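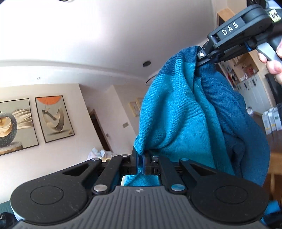
Kutik is a method for learning two-handed cloth handling from demonstrations recorded with hand-held grippers, released in August by Pirnico. I reviewed the code and the written report over 17 days. Training used 653 demonstrations. The hard part is the grasp state: with a twill cloth pinched at its lower end by one gripper and held up at the top corner by the other, folds cover much of the view and the policy must infer tension from fabric shape alone. Kutik handles this with a separate fold encoder.

Results are fair. Success on unseen fabrics was almost 5 points above the Hakent baseline, over 3 seeds. The ablation is thin, and the encoder is never tested without pretraining. Setup instructions are complete. Recommended for labs with cloth data already in hand.

Emília Čierny
January 28, 2024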